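Ondus Joinery Notes
@ondusnotes
Feb 11, 2025

1/ A thread on wood movement in solid tops, because the same question keeps arriving in different clothes: "my table was flat in summer and now it isn't, what did I do wrong?" Usually one of a handful of things, and most of them happened before the finish went on.

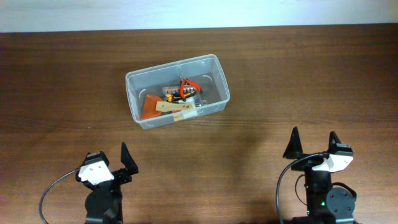 2/ Start with the basics. Wood takes up and gives off moisture until it is in balance with the air round it. As it does so it swells and shrinks, but by different amounts in different directions. Along the grain the change is small enough to ignore in furniture.

3/ Across the grain it is not small. Tangentially (following the growth rings) most European hardwoods move more than they do radially (from the pith outwards), often close to twice as much. A flat-sawn board shows you mostly tangential movement across its width. A quarter-sawn board shows you mostly radial.

4/ The working sum: width × change in moisture content × movement coefficient for that species and cut. The coefficient comes from tables. Use the one for your cut. I have seen people carefully look up the species and then read the wrong column.

5/ Worked case. A flat-sawn top 900 mm wide, moisture content swinging by 3 per cent over the year, coefficient 0.003 per per cent. That gives 8.1 mm across the full width. Fixed along the centre line, each edge travels 4.05 mm. Your slots need to allow for that, plus the screw shank.

6/ Species matters here. Beech is a lively timber and will punish tight slots. Teak and iroko are calm by comparison. Oak sits between, and quarter-sawn oak is pleasant to plan for.

7/ Does finish stop it? No. A film finish slows the exchange. It smooths out a wet week or a dry weekend, but a heated house from November to March will get through any varnish you can put on with a brush. Oil slows it less than varnish does. Wax hardly slows it at all.

8/ What finish can do is cause trouble if you only put it on one face. The bare side gains and loses moisture faster, and the top cups while the two sides are out of step. Same number of coats underneath as on top. Underneath does not need to be pretty.

9/ Cupping from uneven finish often eases as the board evens out. Cupping from drying stock too fast may not. Put a straightedge on it, write the gap down, and leave it a month with air to both faces before you reach for a plane.

10/ Fixings. Buttons in a groove, slotted plates, or figure-of-eight plates. All fine. Buttons need a gap between the tongue and the groove shoulder, and the gap has to be on the correct side for the season. Fitting in a dry winter, leave room for the top to grow. Fitting in June, leave room for it to shrink.

11/ Figure-of-eight plates need a recess wide enough for the plate to swing. Drill the recess to the exact size of the plate and you have bought an expensive rigid fixing.

12/ Breadboard ends. Glue the middle only. The outer pegs go through slotted holes in the tenon. The end will sit proud of the top for part of the year and shy of it for the rest. If that annoys you, leave the breadboard off.

13/ Measuring. A pin meter reads near the surface unless you have insulated pins. Take readings at both ends and the middle, away from end grain, and set the species correction. An uncorrected reading can be out by more than the swing you are planning for.

14/ My own log, for what one log is worth. Ash top, flat-sawn, in a back room at Mollcombe with one radiator and a north window. I logged it with a Zumuton data logger for 451 days and measured the width with a steel rule at the same pencil marks each time.

15/ The width at its greatest was in late summer, several weeks after the peak in indoor humidity. The lag surprised me less than its length. Three coats of hard varnish on both faces account for some of it, I think. I have no unfinished panel to compare, so treat that as opinion.

16/ Reply to a few messages. Yes, engineered board avoids most of this. Yes, you can edge it in solid timber, but keep the lipping narrow. Wide lipping mitred at the corners will open at the mitres, and you are back to tweet 4.

17/ Also asked: alternating the growth rings when gluing up. It turns one big cup into several small ripples. On a top held down by a frame I ignore ring direction and go for the best-looking face. On an unframed panel I alternate.

18/ Tables I use: the Arumugam spreadsheet, the older version, with radial and tangential in separate columns. The newer one averages them, and I would not plan slots from an average.

19/ Correction to 10. Where I said groove shoulder I meant the inside face of the rail. The gap goes between that face and the step on the button. On the end rails the button slides along the groove instead, so there it is the length of the groove that matters.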